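Jury duty, round two

Well, my summons came again. I did my week at the Travstead courthouse five years back and figured I was off the hook for good, but no such luck! I spent all of Wednesday in the jury assembly room, and since a few of you have asked how it works these days, I took notes.

First, parking. The lot behind the courthouse holds 200 cars and they called in 239 of us, so you can do the math. I ended up on Driner Street and walked (bring comfortable shoes). The security line moved fast, but they took my knitting needles and gave me a claim ticket for them, so leave those at home. Phones are fine until you get sent up to a courtroom, then they have to be off.

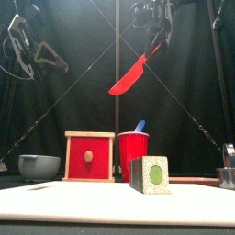
The waiting is the hard part. We sat until after eleven before the clerk read the first list of names, and mine was on it. Upstairs the judge asked if any of us had ever been in a dispute with a landlord, and I swear half the room put a hand up. Mine was the Hulto Apartments deposit business, which longtime readers will remember. All $300 of it. The lawyers thanked me very politely and sent me home before two.

I was a little disappointed! I'd have liked to hear the case. If you get a summons this spring, fill out the card the day it comes, and ask for a postponement right away if you need one. They gave my neighbor a new date in May with no fuss at all.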